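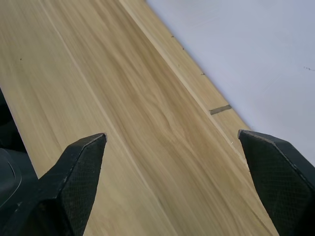 Wavy grain beside a seam in a pale wooden tabletop.

What the lock does after the key comes out

Most of the door locks fitted in Brunley's older terraces use a euro cylinder, a small barrel that passes through the door and is held by a single screw. The narrowest part of the barrel is where that screw goes through. If the outer end projects beyond the handle plate, it can be gripped and snapped at that point, and the cam that works the bolt is then exposed.

Beatriz Sampaio surveyed 302 front and back doors in the town for the housing association Tavares. Of these, 103 had a cylinder standing more than 3 mm proud of the plate. A further 24 had been fitted the wrong way round, with the longer half on the outside.

"The door is often sound," Sampaio says. "The barrel was bought by eye, and it is the wrong length."

Measuring takes a few minutes. Open the door and measure from the centre of the fixing screw to the outer face of the handle plate, then repeat for the inner side. The two figures are rarely equal. Cylinders are sold in steps of 5 mm per side, and the outer half should finish flush or within 2 mm of the plate.

An anti-snap cylinder has a cut line near its outer end. Under force the front section breaks away there and leaves the rest gripped in the door, still locked. The cut line must sit on the outside, so these barrels are marked and cannot be reversed.

Multipoint locks add a second weakness. Lifting the handle throws the hooks, but on many models they stay thrown only when the key is turned. Sampaio found 248 doors of this type in the survey — most of the uPVC stock — and now has a label reading "lift, then turn" fixed inside each one.

Sirura, a street of flats with shared entrances, will be surveyed next March. Budotmont follows once its new doors are hung.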